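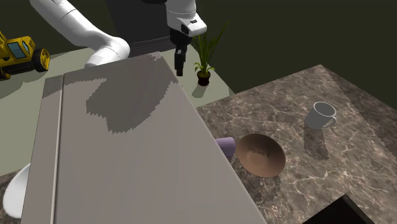 Londia Oral History Archive: Progress Report to the Abella Fund
November 2020

Where we are

The grant agreement asks for a report at the halfway point, and by the calendar we are at the halfway point. By the work plan we are somewhat behind it, in the way that a person who has packed the car and locked the house is somewhat behind a person who has arrived.

As a reminder, the project is to copy, catalog and transcribe the cassette tapes left to the Londia town library when the Wumis cannery closed. The tapes are interviews with people who worked the canning line, the loading dock, the office and the boats. They were recorded over many years by several hands, with equipment of very mixed quality, and stored in apple boxes. The labels are in pencil. Some of the labels say "Tape."

The original proposal said there were 150 cassettes. We have now been through all the boxes and there are 173. We would like to present this as a success, and in most ways it is. It does mean that the copying budget was written for a smaller pile.

Copying

Copying began late. The building was closed to staff through the spring and the tape decks were inside it. When we got back in, one of the two decks had to go out for new belts, and the repair shop had a line in front of us made up of everyone else who had spent the spring thinking about their old tapes.

We have been copying steadily since August. More than half of the cassettes are done, and those files have been checked and stored in two places. A tape copies at the speed at which it plays. We have looked into this and there is no way around it that we would trust with the only copy.

Twelve cassettes will not play as they are. Most have come loose from the hub or have a pressure pad missing, and can be moved into new shells here at the library. Two are stuck to themselves and need a specialist. We have set these two aside in a labeled box, in pen.

One cassette marked "Dock crew, long version" holds both sides of a polka record. It has been cataloged as such.

Cataloging

The plan was to catalog each tape from its label and then correct the entry after listening. After the first box we dropped the first half of that plan. We now listen to the opening minutes, write down who is speaking if they say so, and note the subject as it comes up. This is slower and gives us entries that are true.

The catalog form started with 31 fields and is now down to 14. The fields we removed were all good ideas. No one had filled in "Emotional register" for any tape since July, and the one person who had tried wrote "cannery."

Place names have been the main headache. The workers had their own names for every part of the site, and they did not agree on them. The "cold end" is the north end for anyone who worked days and the south end for anyone who worked nights. We are building a list with both meanings and have asked former employees to mark up a copy of the site plan. So far we have four marked plans and five locations for the time clock.

Transcription

Transcripts are the weakest part of this report. We had budgeted for Rostus, the transcription software named in the proposal, to produce a first draft of each interview, with a person correcting it afterward. The software does well with a single speaker in a quiet room. Our speakers are mostly in pairs, often in kitchens, and frequently with the radio on. In one early test it turned a very moving account of the last day of the herring season into what seems to be a recipe.

Since September we have split the tapes into two groups. Clear recordings go through the software first. The rest are typed from scratch by our part-time transcriber, who grew up in Londia and does not need to have "sculpin" explained. Her pages need almost no correction. They also take her as long as you would expect, and we have stopped asking her for estimates.

Public events

The proposal promised three listening evenings in the library's reading room, with coffee. None took place, for reasons the Fund will be familiar with from every other report on its desk.

In their place we have put short clips on the library's phone line. Callers can press a number and hear four or five minutes of an interview, changed every other week. It was meant as a stopgap. It is by far the most popular thing we have done, especially with people who do not care for the library's website, a group that includes several of us. Calls run heaviest in the early morning, which will surprise no one who ever worked a first shift.

Some callers leave messages afterward, mainly to correct what they have just heard. We are keeping the messages. With the callers' permission they will go into the archive next to the interviews they disagree with.

Permissions

About a third of the tapes came with signed release forms. For the others we are writing to the speakers or their families. Replies have been kind and slow, and often come with photographs, which we did not ask for and are very happy to have. They will need boxes, and the boxes will need a shelf. We mention this only so that it does not come as a shock later.

Two families have asked us to hold back part of an interview while certain cousins are living. We have agreed, and the catalog shows the closed sections with a review date.

Money

Spending is under budget overall, since no coffee was bought and no chairs were rented. The lines that are over are deck repair and blank cassette shells. The line for travel has not been touched at all.

We ask the Fund's approval to make the following changes within the existing total:

Move the unspent travel money to specialist repair of the two stuck cassettes.

Move the listening evening money to extra transcriber hours, holding back enough for one evening if the reading room can be used before the grant ends.

Move what is left of the printing line to storage boxes and folders, including those for the photographs.

We are not asking for more money. We are asking for a three-month extension to the end date, which would let us finish the copying without running both decks through the night. We tried that once, and one of them ate a tape. The tape was the polka record, and it has been mended.

Next six months

Copying should be complete by early spring if the decks hold up. The catalog will go online in stages, beginning with the dock and boat interviews, where the permissions are furthest along. Transcripts will follow in whatever order they are ready. The phone line will continue, and we plan to add a second menu choice for the callers who want to hear the previous clip again in order to be sure they are right.

A full list of tapes copied to date, with the status of each release form, is attached, along with the budget table and the four site plans.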